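Diseck collects packing examples at Ristedley warehouse

Diseck has started recording handling examples at the Ristedley warehouse, where a robot with five-fingered hands is being guided through ordinary sorting and packing jobs. The recordings will be used to train a system that is meant to pick up mixed goods without a separate program for each item.

Two operators work the controls in turns of 30 minutes. Each example covers one short task, such as moving a small carton from a shelf to a bin, and is saved with the video from the wrist camera and the position of every finger joint. By the end of June the team had 905 usable examples - almost half of them with cardboard, the rest with bags, shoes and plastic parts.

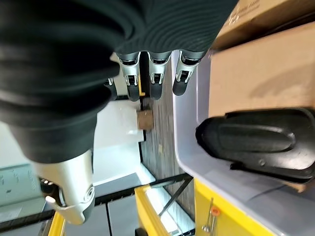

Loïc Gautier said the slow part is variety, and that a hundred clean grasps of the same carton teach the system less than a dozen awkward ones. He asks the operators to turn items on their sides, push them into corners and change the bins between runs. Failed grasps are kept too, under a separate label, so that the system can learn when to let go and try again.

Recording runs from 7 a.m. until the afternoon trucks arrive. Goods come from the regular returns flow at Ristedley, and Diseck pays the warehouse for the floor space.

The first test of the trained system is planned for the fall on a list of 70 items, none of them used in the recordings. A second site at Prondbridge will begin collecting after that, with Odette Deschamps in charge of the schedule. Diseck has not said whether the examples will be shared outside the company.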